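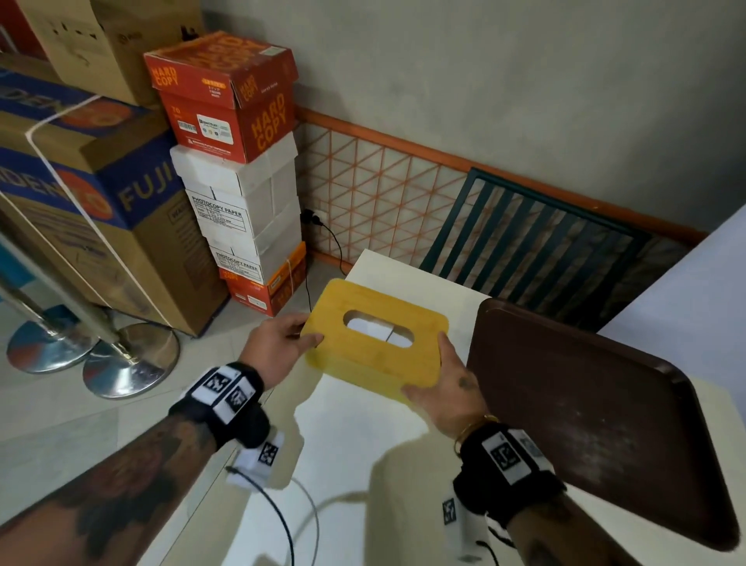 Figure 5. Holding the lid with both hands. Tissue shows through the oval opening.

5. Refilling the tissue box and setting the table

This section covers the Otov tissue box and the Stultard serving tray, which are supplied together in table set 422. If you bought the box without the tray, follow 5.1 and 5.2 only.

5.1 Before you start

You will need:
- 1 refill pack of flat-folded tissue, Otov size 2
- a soft cloth, slightly damp
- a clear table with room to lay the lid down next to the box

Wash and dry your hands. Take any cups or plates off the table and wipe it. Crumbs that get under the base will scratch a painted tabletop when the box is pulled across it.

Note: Size 3 refills are made for the wall dispenser. They go into the box if you force them, but the tissue jams at the opening.

5.2 Refilling the box

1. Put the box on the table with a long side facing you.
2. Hold the lid at both ends and lift it straight up. If it sticks, ease one end up a little, then the other. Do not pull on the edge of the oval opening.
3. Lay the lid flat on the table, finished side up.
4. Take out what is left of the old pack. If there are only a few sheets, keep them to put on top of the new ones.
5. Open the refill along the dotted line and remove all of the wrapper. Loose pieces of film left in the box get drawn up with the tissue.
6. Set the stack in the base with the loose fold on top. Press down lightly with your palm. The stack should sit below the rim.
7. Pull up the first sheet by its center so that it stands in a peak.
8. Lower the lid over the base and guide the peak through the opening with a finger.
9. Press on both ends of the lid until it sits level.
10. Pull out one sheet to test. The next one should follow far enough to be gripped.

If the second sheet does not come up, take the lid off and check that the stack is the right way up. If two or three sheets come out at once, the stack is packed too tightly. Remove a few sheets and try again.

Caution: Keep the box away from candles, hot plates and toasters. Leave at least 600 mm between the box and any open flame.

5.3 Cleaning the lid

Wipe the lid with the damp cloth, along the grain, and dry it right away. Go around the inside of the oval opening as well, where fingers leave marks. Do not soak the lid or put it in a dishwasher. Furniture polish leaves a film that comes off on the tissue. Leave the lid off until it is fully dry.

5.4 Placing the tray

1. Check both sides of the tray for cracks, and run a thumb along the rim.
2. Wipe the underside.
3. Stand the tray on its near edge and lower the far edge to the table.
4. With both hands on the near rim, slide the tray to where you want it. Leave a hand's width between the tray and the table edge.
5. Press down at the corners. A tray that rocks may have something under it. Lift it and look before you load it.
6. Load heavy items in the middle and light ones near the rim.

Scuffs and light patches are normal wear on a tray that is used every day. They do not affect its strength. Replace a tray if the rim is cracked, or if the base has bowed and rocks on a bare table.

Caution: Do not use the tray as a trivet. Pans straight from the stove will mark it for good.

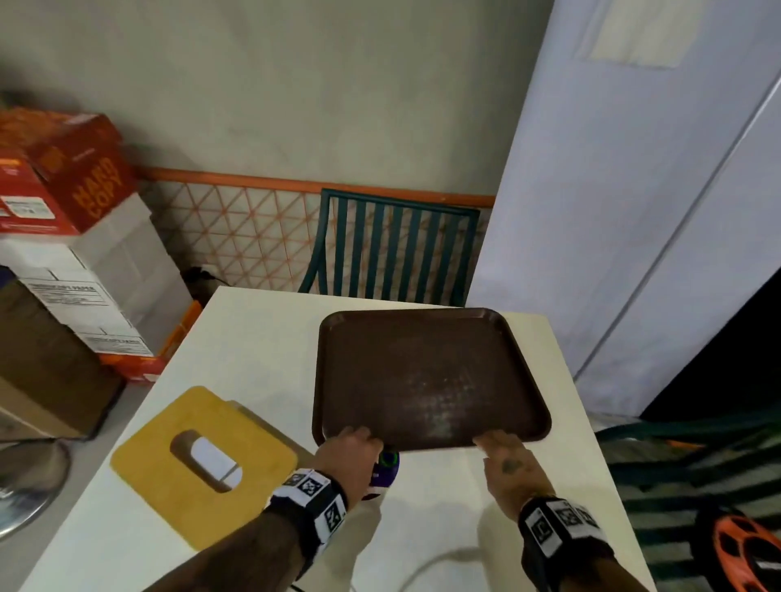 Villads Ásgeirsdóttir wrote in to say that the old instructions had the tray going down before the refill was done, and that in a small break room this meant moving the tray twice. She now fills the box first, closes it, and brings the tray over last, and asked whether the steps could be printed in that order. They have been in that order since the March edition.

5.5 Storing the set

Clean and dry both parts. Store the tray flat or on its long edge. The lid goes on the box, not under the tray, where the weight of a stack can warp it. Up to 3 trays can be stacked with a sheet of paper between each.

5.6 Spare parts

Lids, bases and trays are sold separately by Wemach. Quote set number 422 and the color when you order. Sets bought through Cherkaoui have the same lid but a deeper base, so measure the base before ordering a replacement.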